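Notebook, hand teleop / retargeting
November, Saturday, started 9:40

Alone in the lab until lunch, then Eoin came. I write this longer than usual because Eamon asked for the reasoning and I will forget it by next week.

Where we stopped last time: the idle drift. When the operator holds the hands open and still, the robot hands do not stay still. The fingers close slowly, the ring and little finger most, and after a minute or so the hand looks like it wants to hold an apple. The operator does not feel it, of course. Then he starts a grasp from a wrong opening and the policy learns this wrong opening as normal. I believe this is the reason for the bad first contacts in the Revcombe set, but I have only the belief so far.

Three suspects from the whiteboard:
(a) glove sensor offset, changes when the glove gets warm
(b) the retargeting optimizer, because it starts each step from the previous solution and has nothing that pulls it back
(c) the hand controller itself

Eamon Mac an tSaoi says (a). I said (b) before and I still say (b), but I try to be fair in the design of the test.

Method of today

I recorded the raw glove stream once and then played the same stream again through each version of the retargeting. This way the human is the same human every time, also the same tired human. The recorded stream has 3,000 frames for the idle part (hands open, forearms forward, wrists neutral) and 3,000 frames for the slow open-close part. I was first thinking to take longer, but the playback with the robot powered needs somebody at the stop button and I prefer to do more repeats of a short one.

Versions:
V0 – what we have now, warm start from last solution, no rest term
V1 – warm start, small rest term on all finger joints
V2 – warm start, rest term only when the fingertip speed is low
V3 – cold start from the open pose at every step

For each version 5 repeats. Left and right hand logged separately. The measure is the change of the commanded joint angles between the first and the last second of the idle part, and also the measured angles from the encoders. If the commanded angles move, then (c) is not the main guilty one. If the commanded angles move and the raw glove values do not, then (a) is also out. It is simple, and I am a little ashamed we did not do it in summer.

10:30. First playback of V0 stopped. The left hand did not come up after enabling. Same message as on the Siregar demo, "bus timeout", and the same cure: power off, wait, power on, do not touch the desktop tool in between. Please, if somebody knows why the waiting is necessary, write it in the margin here.

10:55. V0 repeats done. Drift is there in all of them. Commanded angles move, clearly, both hands. The curve is not a line, it goes fast in the beginning and then more flat. The right hand is worse than the left. I expected them to be equal because the optimizer does not know left from right. Note for later.

11:20. Raw glove values for the same window: they move also, but very little, and in the thumb they go in the other direction than the robot thumb. So (a) gives a small push and (b) takes the push and keeps it. I think this is the right picture of the problem. Eamon can have half a point.

Explanation how I understand it now. The cost has only the fingertip vectors in it. For a given fingertip position there are several finger shapes which cost almost the same, because the hand proportions are not mine. With the warm start, noise makes the solution walk along this flat valley, and nothing brings it back. The joint limit on the open side acts as a wall, so the walk can go only toward closed. This explains the direction, and also the flattening, since further inside the valley becomes more narrow. It does not explain right worse than left.

11:50. V3 (cold start). No drift at all, as expected, but it jumps. In the open-close part the index finger switches between two shapes and the sound is not nice. I stopped after the second repeat, I do not want to pay for a new tendon. So V3 has 2 repeats and I leave it out from the comparison. It is useful only as a proof that the warm start is part of the cause.

12:10. V1. Drift is small. But the hand does not close fully anymore, the rest term holds it back at the end of the grasp. With a smaller weight the closing is better and the drift returns. I tried three weights and did not find one that I like.

Lunch.

13:15. Eoin Sheehan here, he takes the stop button and I look at the curves. Before V2 we did one live round, with Eoin wearing the gloves, only to see that nothing is strange when a different person is driving. Tether goes over the floor to the robot as always. Eoin was asked to keep the hands open and in front, and not to look at his fingers. Head camera still from this round: 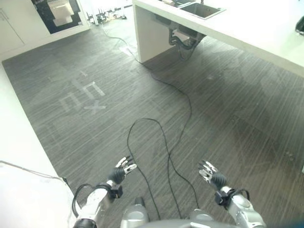

Head view, live round, both arms forward over the carpet. Left fingers spread, right fingers slightly curled.

One still is one moment and I do not take numbers from it. But I looked at the right hand again after seeing it, and then at the calibration file. The right glove has an open pose from the old procedure, where the person lays the hand on the table. The left glove was calibrated again after the strap repair, with the hand in the air. On the table the fingers are pressed more flat than a relaxed open hand. So a relaxed right hand is read as already a bit closed, and the solution starts away from the joint limit, already inside the valley. This could be the left/right difference. I say "could". To check it I need to calibrate both gloves in the air and run V0 again, and this was not done today.

14:00. V2. The rest term switches on when all fingertips are slower than the threshold, with a smooth ramp and not a hard switch (the hard switch gives a small twitch, I tried it for one run). Idle drift goes down to the size of the encoder noise. Closing is complete. In the slow open-close part there is a visible effect at the turning point, where the fingers are slow for a moment and the term starts to pull. With the ramp set to 348 ms the pull has no time to grow before the finger moves again. This number came from a sweep and has no deeper meaning, so please do not round it in the config and then ask me why the plots are different.

One weak point of V2: a static grasp is also slow. If the operator holds an object without moving, the rest term will try to open the hand. I added the condition that the term is off when any fingertip reports contact. On playback without an object this is not tested at all. It needs a real object, and better a soft one, because the contact signal there is late.

14:50. Eoin asked why we do not simply learn the mapping, as the Votau people do. Fair question. My answer today: we would need paired data of human and robot shapes, and we would collect this data with the retargeting that drifts. Maybe after this is fixed. He is not convinced and wants to write a page about it. Good.

15:20. Repeats of V2 finished, logs copied to the Pranby share, folder idle_drift, one subfolder for each version. The broken V0 run is there too with _bad at the end, do not use it. Glove firmware and retargeting commit are in the readme.

State at the end of the day:
V0 drifts, both hands, right more
V1 trades the drift for a weak closing
V2 is good on playback, unknown with objects
V3 no drift, jumps, not for use on the hardware

What I do not claim: that this repairs the first contacts in the Revcombe set. For this we have to collect again with V2 and train again with the same seed and settings. Eamon wants only a post-correction of the old recordings. I think it is possible because the raw glove stream was saved – but the operator was reacting to the drifted hands when he saw them, and this reaction is in the data and we cannot take it out. I would try the correction on a small part and compare, before somebody spends a week on it.

To do
– both gloves: calibrate in the air, write the procedure down, delete the table version from the wiki
– V0 again after the calibration, idle part only
– V2 with an object in hand, first the foam block, then the mug (Eoin)
– ask about the bus timeout
– plots with the same axis for left and right, today's are scaled separately and they mislead
– new label for the left glove charger, the old one fell off

Robot parked and powered off 15:45. Stop button checked. Gloves are charging.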